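인쇄하기 | 이메일로 보내기

쟁반 위의 한 줄기
허브를 따서 옮기고 말리는 사람들의 도구 이야기

허브를 기르는 사람은 많은데 거둔 다음의 일을 말하는 사람은 드물다. 화분과 흙, 물 주는 간격에 관한 책은 서점 한 칸을 채우고도 남는다. 그런데 가위로 줄기를 자른 뒤 그것을 어디에 내려놓는지, 어떻게 들고 부엌까지 가는지에 대해서는 대개 한두 줄로 끝난다. 테클레 가쇼(Tekle Gashaw)는 그 한두 줄에 해당하는 일로 먹고산다. 그가 운영하는 작업실 게브루(Gebru)는 말린 허브와 차를 만들어 식당과 작은 가게에 낸다. 밭은 따로 없다. 이웃 농가와 온실에서 줄기째 받아 와 고르고, 널고, 말리고, 병에 담는다.

작업실에 처음 들어서면 기계보다 쟁반이 먼저 보인다. 선반에 꽂힌 것, 벽에 기대 놓은 것, 개수대 옆에 엎어 놓은 것까지 합하면 119개다. 가쇼는 해마다 7월, 바질과 레몬버베나가 한꺼번에 들어오기 전에 쟁반을 전부 꺼내 하나씩 세고 닦는다. 모서리가 벌어진 것은 빼 두고, 바닥이 휜 것은 그릇 받침으로 돌린다.

"바구니는 안 씁니다. 바구니에 담으면 밑에 있는 잎이 먼저 상해요. 멍든 데가 까맣게 되는데, 말리고 나서 보면 그게 다 보입니다."

그가 쟁반을 고르는 기준은 간단하다. 한 손으로 한쪽 끝을 잡았을 때 기울지 않아야 하고, 턱이 낮아서 줄기를 옆으로 밀어 낼 수 있어야 한다. 바닥은 매끈해야 한다. 나무 바닥은 보기에 좋지만 즙이 배고, 박하를 한 번 올린 나무 쟁반에는 카모마일을 올리지 못한다. 대나무 발은 통풍이 좋은 대신 잎이 틈에 낀다. 금속은 여름에 뜨거워진다. 그렇게 하나씩 지워 나가다가 남은 것이 바닥에 유리를 댄 쟁반이었다.

유리 바닥 쟁반은 원래 차 쟁반으로 나온 물건이 많다. 가쇼가 처음 쓴 것도 중고 가게에서 산 찻상용이었다. 흠이라면 무게다. 같은 크기의 플라스틱 쟁반보다 확실히 무겁고, 젖은 손으로 들면 미끄럽다. 대신 물수건으로 한 번 훔치면 냄새가 남지 않는다. 줄기를 올려놓고 들여다보면 아래쪽 잎까지 살필 수 있다는 점도 그는 좋아한다. 진딧물은 대개 잎 뒷면에 있다.
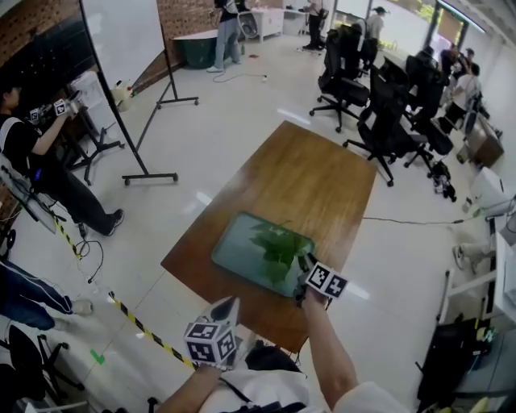

다루는 순서도 정해져 있다. 줄기는 한 번에 많이 올리지 않는다. 겹치지 않을 만큼만 놓고, 자른 면이 모두 같은 쪽을 보게 한다. 그래야 다음 사람이 잡을 때 잎을 건드리지 않는다. 시든 아랫잎은 쟁반 위에서 바로 떼고, 떼어 낸 잎은 다른 그릇으로 옮긴다. 쟁반을 식탁이나 작업대에 놓을 때는 먼 쪽 모서리를 먼저 대고 몸 쪽을 천천히 내린다. 새로 온 사람이 가장 많이 틀리는 것이 이 부분이라고 한다. 네 모서리를 한꺼번에 내려놓으면 소리가 크고, 가벼운 줄기는 제자리에서 튄다.

작업대의 높이에 대해서도 그는 할 말이 많다. 부엌 조리대는 서서 칼질하기에 맞춘 높이라서 쟁반을 들여다보며 잎을 고르기에는 조금 높다. 보통의 나무 식탁이 오히려 맞는다. 앉아서도 일할 수 있고, 서서 쟁반을 밀어 놓기에도 무리가 없다. 게브루의 작업대도 이사하는 집에서 얻어 온 식탁이다. 상판에 기름을 먹여 쓰는데, 유리 쟁반을 끌면 자국이 나기 때문에 들어서 옮기는 것이 규칙이다. 규칙을 적은 종이는 붙어 있지 않다. 상판의 긁힌 자국을 보여 주는 것으로 대신한다.

허브 쟁반을 따로 만드는 곳도 있다. 돌트우드(Doltwood)는 나무 테두리에 유리판을 끼운 쟁반을 주문받아 만드는 공방이다. 유리를 홈에 끼우고 접착제를 쓰지 않아서, 깨지면 판만 갈 수 있다. 손잡이 구멍은 없다. 구멍이 있으면 사람들이 거기에만 손을 넣어 들고, 그러면 테두리 한곳에 힘이 몰린다는 것이 공방의 설명이다. 드래스티어(Drastier)의 쟁반은 얇고 가볍다. 여러 장을 겹쳐 세울 수 있어 좁은 집에 맞지만, 턱이 너무 낮아 타임처럼 잔잎이 떨어지는 허브에는 불편했다. 루벡(Ruveck)은 건조망으로 알려진 회사인데, 같은 치수의 받침 쟁반을 함께 판다. 망에서 떨어진 잎을 받는 용도여서 줄기를 나르는 데 쓰기에는 깊다.

가쇼는 세 곳의 물건을 다 써 보았고, 지금도 섞어서 쓴다. 어느 하나로 통일할 생각은 없다고 했다. 로즈메리처럼 단단한 줄기는 무엇에 올려도 괜찮다. 까다로운 것은 바질과 레몬밤이다. 잎이 넓고 얇아서 손가락 자국만으로도 색이 변한다. 이런 것은 줄기 아래쪽을 잡아 쟁반에 눕히고, 그다음부터는 쟁반만 움직인다. 줄기를 손에 쥔 채 돌아다니는 것이 가장 나쁘다. 체온에 잎이 처진다.

쟁반에서 고르기를 마친 허브는 건조실로 간다. 건조실이라고 해도 창에 가리개를 친 작은 방이고, 선풍기가 벽을 향해 돌아간다. 바람을 잎에 바로 쐬지 않는다. 잎이 넓은 것은 망에 펴고, 줄기가 긴 것은 묶어서 건다. 다 마르기까지 종류에 따라 며칠에서 길게는 최대 21일이 걸린다. 장마철에는 제습기를 켜지만 그는 그 시기에 들어온 물량을 달가워하지 않는다. 마르기는 마르는데 향이 얇다고 한다.

지난해 게브루에서 나간 병은 1654개였다. 병마다 쟁반을 적어도 두 번은 거친다. 들어올 때 한 번, 마른 잎을 줄기에서 훑어 낼 때 한 번이다. 마른 잎을 훑을 때는 유리 바닥이 특히 편하다. 붓으로 쓸면 가루까지 한쪽으로 모이고, 쟁반의 한 귀퉁이를 병 입구에 대고 기울이면 흘리지 않고 담긴다. 이때는 방의 창을 모두 닫는다.

집에서 화분 한두 개를 기르는 사람에게 이만한 준비가 필요한지 물었다. 그는 쟁반 하나면 된다고 답했다. 새로 살 것도 없이 집에 있는 것 가운데 바닥이 매끈하고 턱이 낮은 것을 고르면 된다. 다만 음식 쟁반과는 따로 두라고 했다. 기름기가 남은 쟁반에 잎을 올리면 그 자리가 투명하게 젖고, 말려도 돌아오지 않는다. 자르는 시간은 이슬이 마른 오전이 좋고, 자른 줄기는 바로 씻지 않는다. 흙이 묻었으면 자르기 전날 화분째 물을 뿌려 둔다.

보관할 때는 유리 쟁반끼리 겹치지 않는다. 사이에 마른 행주를 끼우거나 책처럼 세워 꽂는다. 게브루의 선반에는 폭 400밀리미터짜리 칸이 줄지어 있고, 칸마다 허브 이름이 연필로 적혀 있다. 박하 칸의 쟁반은 박하에만 쓴다. 유리는 냄새가 배지 않는다면서 왜 나누느냐고 묻자 그는 테두리를 가리켰다. 테두리는 나무다.

취재를 마칠 무렵 온실에서 레몬버베나가 한 상자 도착했다. 가쇼는 상자를 열어 맨 위의 줄기 하나를 쟁반에 눕혀 보고, 잎을 뒤집어 본 다음 상자를 그늘로 옮겼다. 나머지는 점심을 먹고 고르기로 했다.

이 기사 인쇄하기 | 이 기사 이메일로 보내기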